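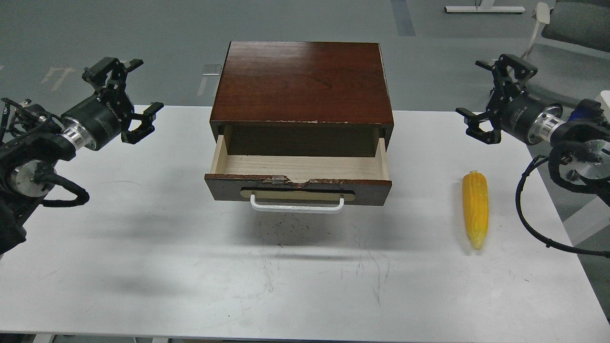
Workshop tips: teaching two arms to put the corn away

We've been running the drawer task on our Getero planner since April, and I still get a kick out of it every time! A few habits that have saved us plenty of grey hair.

Tune for the open drawer first

Get the planner happy with the drawer already out before you ask it to pull the handle. Trinidad Tejada split ours into 4 stages – reach, grasp, lift, place – and suddenly the logs made sense.

Mask the shiny bits

A glossy wooden top throws glare, and depth goes patchy wherever it does. We drop those pixels and fit a flat plane across the gap. Do the same check on a white metal handle against a white table, where the edge finder needs all the help you can give it.

Fit the drawer front, not the rim

Old furniture is wonderful for testing, but a chipped edge makes a jumpy line fit. Use the whole front panel and your pose will settle right down.

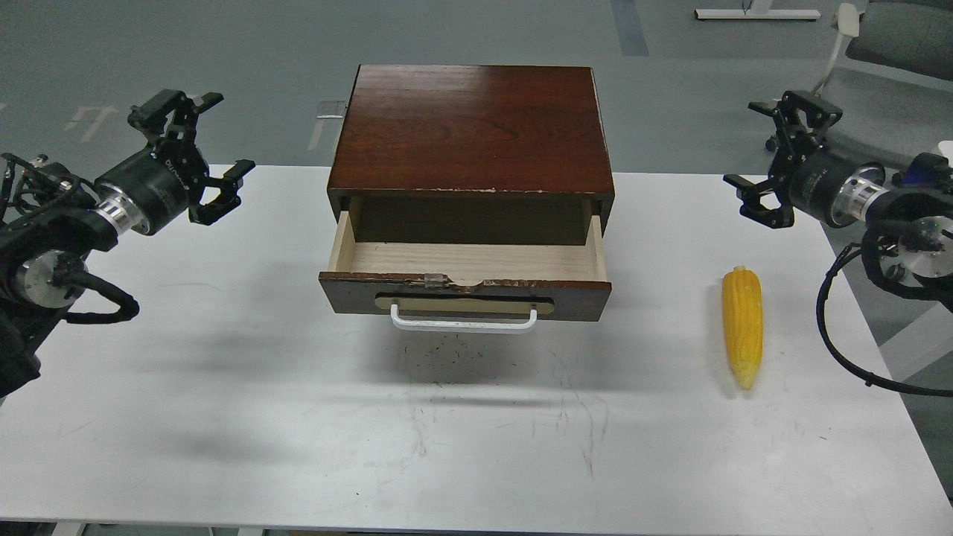
Give cables their own colour in the viewer

Add the long loops as soft keep-out zones. Bảo Lục paints them orange in Obi, and it's a beauty for spotting a bad path early.

Replay before you run

Run 100 replays offline with the corn's start pose nudged a little each time. If more than 6 fail, go back to the grasp stage and have another look at the approach angle.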